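Booker Doucet
Sep 12, 2019

ok thread. my dad Thaddeus ran the linen side of a restaurant supply place for most of his life and I finally got his notebooks out of the garage. going to post bits as I read. mostly cloth napkins. you've been warned

1/ first notebook is all stain stuff. he has a page for red wine, a page for mustard, FOUR pages for lipstick. apparently lipstick was the enemy

2/ his wine rule: cold water right away, no rubbing, blot from the back. salt is "for people who like to feel busy." that's a direct quote lol

3/ mustard – don't use hot water ever. he underlined it so hard the pen went thru the paper. dish soap, white vinegar, let it sit, then sunlight if you have it. turmeric same deal

4/ lipstick is basically a grease stain with a color stain inside it. so you do the grease first. dish soap dry, no water yet, work it in w your thumb. then rinse. then do it again. page three is just him complaining about a brand of long-wear that came out when I was in high school

5/ candle wax: freezer, crack it off, then paper bag and a warm iron. everyone knows this one I think. my grandma did it too

6/ someone asked already so – the shop was in Grerno. small town, you haven't been. two hotels, a banquet hall, the lodge, and a bunch of diners that didn't use cloth anyway. he drove the van himself

7/ biggest single order in the book is 2,716 napkins. a wedding weekend out at Achterberg plus the lodge reopening, same week in July. he wrote the number and then just "God help us" under it

8/ my mom says she ironed until her wrist swelled up and they ate sandwiches standing for three days. she is still a little mad about it. she also says the bride's family sent back perfectly good ones for being "ivory." they were ivory. they ordered ivory

9/ ok COTTON VS POLY. he had opinions. poly lasts forever, keeps its color, comes out of the dryer flat. but it does not soak up anything. "you are pushing the soup around." cotton soaks, feels nice, wrinkles if you look at it

10/ what he sold most was a blend. what we had at home was cotton, old ones, the rejects with a pulled thread or a bad hem. I didn't own a paper napkin til college

11/ linen linen (the real thing, flax) he only carried for one customer. Ambros Gruber, had the restaurant up the hill, wanted them heavy and wanted them damp when ironed. dad liked him. he paid late every single month and dad liked him anyway

12/ how to tell if a napkin is any good according to notebook 2: wet a corner. if the water sits on top, it's either poly or it has never been washed. wash it a few times before you judge

13/ oh and NO fabric softener. I was doing this wrong for my whole adult life. it coats the cotton and then it won't absorb. same w towels. my towels have been bad for ten years and it was me

14/ Lyle Pruitt (drove for dad in the summers) just texted me that I forgot bleach. I was getting to it Lyle

15/ bleach. he used it but less than you'd think. it yellows poly over time and eats cotton. his thing was oxygen powder and a long soak overnight in the big sink. rinse twice. he says most "dingy" is just leftover soap

16/ gonna eat, back in a bit

17/ back. notebook 3 is folding!! I was hoping for this one. there's drawings. he could not draw. the bishop's hat looks like a boot

18/ he taught staff at the lodge how to set a room and the notes are from that. 71 tables some nights, so he hated anything fancy. "if it takes more than a few seconds it is a hobby"

19/ the folds he allowed: plain rectangle. plain square. the pocket, for when there's a menu card. the standing fan ONLY for weddings and only if they paid for starch

20/ plain rectangle, his way. lay it face down. edges together at the bottom not the top, so the guest picks it up and it opens onto the lap in one go. I've been folding it the other way up since he died and I feel kind of called out

21/ the trick w corners is you don't smooth from the middle. you hold two corners, give it a little tug so the grain lines up, THEN lay it down. if the hem is crooked you fold to the fabric and ignore the hem. cheap ones are never square

white cloth on a brown table

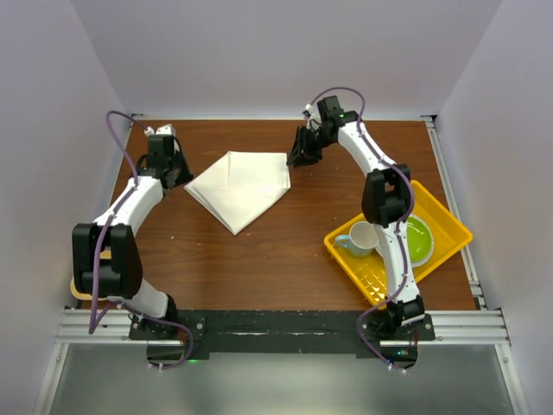
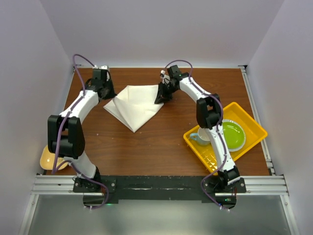
22/ he also says never fold them warm and stack them high. the bottom ones take a crease that won't come out w/o a full press. stacks of a couple dozen max, tied w cotton tape, not rubber bands. rubber leaves a mark

23/ storage: dry, dark, no plastic bins. plastic traps whatever damp is left and you get the yellow spots along the fold. he kept ours in an old pillow case on the top shelf and so do I. refold them a different way once in a while so the same line doesn't wear out

24/ ironing, if you must. damp, hot iron for cotton, back side first. hems before the middle. he hated spray starch from a can, said it flakes. he mixed his own in a bucket and the recipe is half gone, there's a coffee ring right on the amounts. of course there is

25/ a question from Ansel Lindgren – are cloth napkins really cheaper. idk, depends how much you wash. we wash ours in with the towels so I don't count it as a extra load. a dozen decent ones lasts years. I still use some that were already rejects when I was nine

26/ Wovside is the mill name stamped on the inside cover of notebook 2, for the ppl asking who made the blend. I have no idea if they're still going. found one napkin with the tag still on. it's soft as anything

27/ the last notebook is mostly money and it's kind of sad. orders drop off. the banquet hall in Gremonberg switched to paper and he wrote the date and nothing else. he'd been delivering there since before I was born

28/ last big entry is 700 napkins sold off in one lot when he closed up. doesn't say who to. mom thinks it was a church. Lyle thinks it was a guy who wanted rags. I'm going with church

29/ couple loose things stuck in the back: a receipt for van tires, a postcard from Gruber w no message just his name, and a list that says "eggs, blueing, Booker shoes"

30/ blueing btw is that dark liquid you put a few drops of in the rinse to make whites look whiter. dilute it FIRST. he has a whole note about the time somebody (Lyle) didnt. a stack of tablecloths the color of a swimming pool

31/ Lyle says it was a light blue and they came out fine eventually

32/ will type up the stain pages properly this weekend, a few people asked. the lipstick ones will take a while. if anyone can read a starch recipe through a coffee ring my messages are open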